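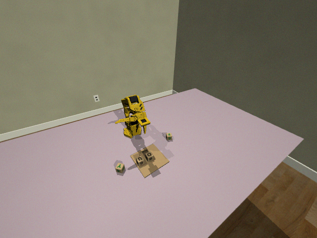 Fig. 1. Lettered cubes, with two on the target and others still out on the table.

Teaching by Showing: Notes for Lecture 5
Rhodri Jenkins

Last updated: October 8, 2024

Last week we wrote a pick-and-place routine by hand, line by line, and it worked beautifully until a cube was turned by a few degrees. This week we stop telling the arm what to do and start showing it. You will find this easier for the first ten minutes.

1. Two ways to show

By hand (kinaesthetic teaching). You take hold of the arm itself and push it through the job while it records its own joint angles. The great advantage is that you can't ask for a pose the arm is unable to reach, as it will simply refuse to go there. The drawback is that your own arms end up in front of the cameras, and the robot may learn that cubes get moved when a jumper appears.

By remote control (teleoperation). You move something else and the arm copies you. In our lab that something is the Bikell hand controller, which sends a gripper position and an open/close signal. You stay out of shot and you can work in simulation, so the worst thing you can break is a cube that doesn't exist. The price is that you lose all sense of touch. Most people close the gripper too early on their first day and too late on their second.

Everything in the Bikell half of the coursework is done in Pekitz, our simulator. The real arm is for week 8, and for those who have shown they can be gentle with the pretend one.

2. The task

Put the lettered cubes on the flat tan target. The letters don't matter for the mark. Every year a group spells something, and every year it costs them an afternoon.

A demonstration runs from the moment you press record to the moment the gripper is open and clear of the last cube. Stop there. If you wander off to look at the view, the policy will learn to wander off too, and it will do so in the middle of a grasp.

Break the motion up in your head as follows:

approach – come in from above, fingers open
descend – straight down, slowly
grasp – close, then wait a beat
lift and carry – high enough to miss the cubes already placed
release – open before you rise

The beat after closing feels silly. Keep it. Without it, the recorded lift starts while the fingers are still shutting, and you have taught the robot to snatch.
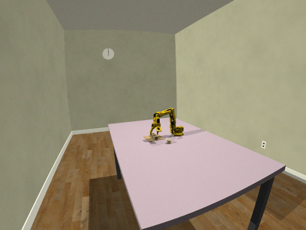
Fig. 2. Gripper open over the target, with one block on it and another cube off to the right.

3. Where the trouble starts

Suppose your policy is good at copying you, and makes a small mistake. It is now somewhere you never were, so it has no idea what you would have done, so it makes a larger mistake. This is called compounding error or covariate shift, depending on whether you are talking to your friends or your examiner.

The usual cures:

Record some recoveries. Start a demonstration with the gripper in a bad place and bring it back.
Let the policy drive and take over when it goes wrong. Your corrections land exactly where it needs them. (This is the idea behind DAgger; read the original paper before the seminar.)
Vary the start. Move the cubes, turn the target, begin with one cube already on it.

The third is the cheapest and the one most often skipped. Last April's class handed in 1,260 demonstrations between them. A depressing share began with the cubes in the default layout, and the policy trained on the lot was superb at the default layout.

4. What counts as a good demonstration

Smooth beats fast. Consistent beats clever. If two of you are sharing the controller, agree on the order in which you pick up the cubes before you begin. A policy that has seen half its teachers go left and half go right may take the average and head confidently for the gap in between.

Delete your failures from the training folder, but keep them somewhere. Prilto, the logging tool, has a "set aside" button for this. The older Domański set, which you will use as a baseline, has 1,771 episodes and was never sorted, so expect some dropped cubes and one operator who seems to have been eating lunch.

5. For the seminar

Bring a short set of your own recordings, played back at normal speed. Be ready to say where you hesitated. The playback will show it anyway.

Related items
Lecture 4: Writing a pick-and-place routine
Lecture 6: Learning from corrections
Setting up the Bikell controller
Prilto: a short guide to sorting episodes
Coursework 2: marking scheme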